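Recording your first task with the Nukico hand-held gripper kit
By Leen Khoury
Updated 30 August 2020

This guide takes you from a charged kit to a first set of usable recordings. It covers the two-handed version. If you have the single gripper, skip the steps on pairing.

Before you start
You need both grippers, the two marker cubes, the cables and a computer with the Vainio recorder installed. Clear a table you can reach across without leaning. Pick a task with one main object. A desk telephone works well: the handset is easy to close on, and it has an obvious place to go back to.

Step 1. Mount the cubes
Slide a cube onto the top of each gripper and press until it clicks. The cubes are different, and each one is labeled L or R on the underside. If you swap them, the recorder will still run, but your left and right tracks will be reversed in every file. Wipe the printed faces with a dry cloth. Do not use cleaning spray – it lifts the ink.

Step 2. Connect and pair
Plug in the left gripper first, then the right. Let the cable hang toward your lap so it stays off the table. Wait for the green light on each one. If a light keeps blinking after 25 seconds, unplug that gripper and try again.

Step 3. Calibrate the fingers
Open the Fingers tab. Squeeze each trigger all the way, hold for a moment, then let go. The bar on the screen should move from one end to the other. If it stops short, check the rubber pads. A pad that has slipped forward keeps the fingers from closing.

Step 4. Do a slow run
Press Record and hold both grippers over the near edge of the table. Bring one in, close it on the handset, lift it straight up, and set it back in the cradle. Keep the other gripper open and still. Try not to let your forearm pass over a cube, as the track drops out while it is covered.

Step 5. Check the track
Play the run back before you do another. Gaps are marked in orange. A short gap in the middle of a lift can be filled in by the software. A gap at the moment the fingers close cannot, so delete that run.

Step 6. Record the set
We ask for 200 runs per task. Move the phone a little between runs and change hands halfway through. Take a break when your grip gets tired. Files go to the Jonirville folder unless you pick another one in Settings.

Known problems
Error 1461 means the recorder has lost one cube. Turn the gripper until a full marker face shows again.
Error 2468 means the disk is full.
Spare pads and cubes are sold through Wiltden and ship in pairs only.

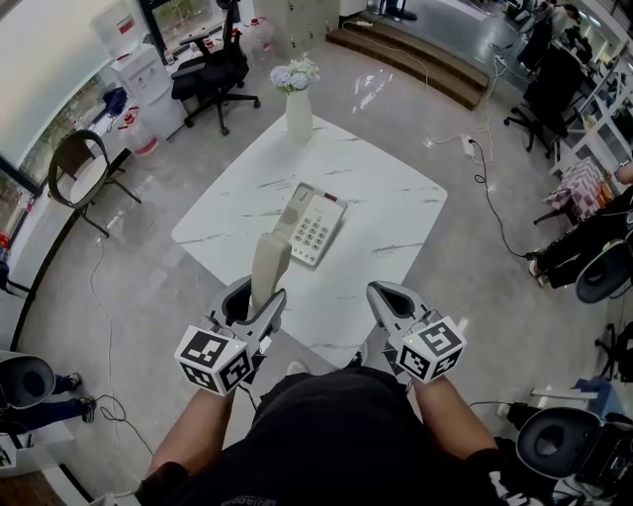
Step 4: handset lifted with the left gripper, right gripper open.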